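Last updated: 16 Sep 2026

Race-Day Timing and Results Operator (seasonal, part-time)
Posted by the Racing Office, Flamwood Park

Flamwood Park runs a flat racing program on a one-mile dirt oval with an inner turf course. The racing office is hiring one timing and results operator for the coming meet, with an option to return for the spring meet in April.

The operator works from the timing room on the upper level of the grandstand and reports to the racing secretary. The position covers sectional timing, photo-finish support and the result sheet. It does not include wagering, stewarding or any contact with runners on the track.

Duties

Test the beam timers at each quarter pole before the first race and log the readings.
Start and stop the backup clock by hand for every race. A gap of more than 0.2 seconds between the backup and the beam time is reported to the stewards before the result is posted.
Check saddlecloth numbers against the program during the post parade and enter late scratches and rider changes.
Read the finish strip with the placing judges and record margins.
Enter weights, equipment changes and official times in the Lister results system, then release the chart file.
Pack saddlecloths and number cards at the end of the card. Cloths go back to the jockeys' room folded, in race order.

Requirements

High school diploma or equivalent.
One season of work in timing, scoring or results for horse racing, harness racing, or track and field.
Typing accuracy good enough to enter a full field without correction.
Normal or corrected color vision. Silks and saddlecloths are identified by color.
State racing license, or eligibility for one. The track pays the application fee.
Experience with Lister is useful. Training is given to those who have none.

Hours and pay

Race days are Friday through Sunday. Report two hours before first post; the shift ends when the last chart is released. Pay is $200 per race day, plus $50 for each morning of official workouts. Parking and a meal are included. The stands hold 3000 and the north lot fills early on stakes days, so staff park at the Costwood gate.
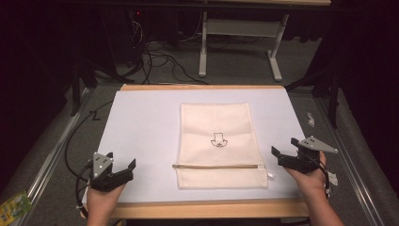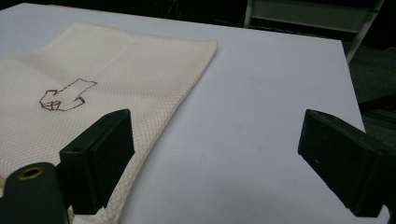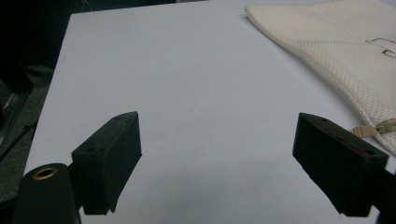 Selection

Applicants who meet the requirements will be asked to complete a timed exercise of roughly 90 minutes. It uses recorded races from last season and covers hand timing, number checks and one full chart entry. Results are compared with the official charts. A short interview follows on the same day.

The person selected will work two race days alongside the current operator before taking the position alone. Both days are paid at the full rate.

How to apply

Send a resume, the names of two references and a list of meets worked to the Racing Office, Flamwood Park, 133 Cuervo Road. Quote "Timing Operator" on the envelope. Applications may also be left at the stable gate during training hours. Incomplete applications are not held on file.

Contact: Racing Office, Flamwood Park | © 2026 Flamwood Park | Back to top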